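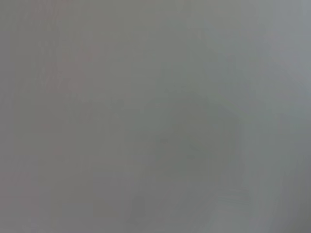
Chez Tapsell, on dit que les clients réclamaient depuis longtemps des rangements gris mat, sans poignée apparente. Trerken leur répond en janvier avec Eladik, une gamme de 7 meubles bas fabriqués par Flotovwood. Le plus large mesure 201 cm, le plus étroit 96 cm. Chaque tablette supporte jusqu'à 109 kg. Les façades existent en gris chaud et en gris olive. Commandes ouvertes dès mercredi, en magasin.

Contact presse : service communication de Trerken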